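The Drawing Studio at Nidavine

Gallery: The Work Table

The Drawing Studio occupies the upper floor of the Sevier Building at the Nidavine Center for Visual Arts. It serves the still life, watercolor and mixed media courses and is open to enrolled members on Monday evenings outside class hours. Drawing boards, brushes and jars are kept in the studio for shared use. Paper is supplied for the first session of each course, after which members are asked to bring their own.

Still life subjects are chosen from ordinary household and studio objects. Instructors favor simple forms in clear colors for the early exercises, and dried plants, cartons and glass for the later ones.
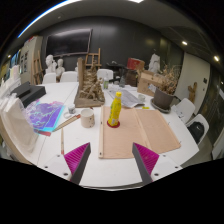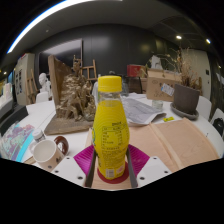
The yellow bottle on its dark red coaster, at the white work table.

Members arrange their own subjects in the first half of a session and draw from them in the second. Arrangements are limited to objects that can be moved by one person. Work in charcoal is done on the boards, with the sheet fastened at the upper corners. Members using watercolor should change their water at the sink in the corridor and return brushes to the rack with the bristles upward.

The present course follows the Plesurari syllabus, which begins with 30 minutes of outline drawing and proceeds to tone and color. Finished sheets up to 70 cm on the longer side may be left in the flat files until the end of the term. Larger work is stored at the owner's risk.

A selection of members' drawings will be shown in the Şimşekoğlu Room in June. Each member may submit two works, unframed, labeled on the reverse with a name and course number. Space is available for 50 works in all, and entries are accepted in order of receipt.

Enrollment forms are available at the front desk and should be returned to Office 1656 before the first class.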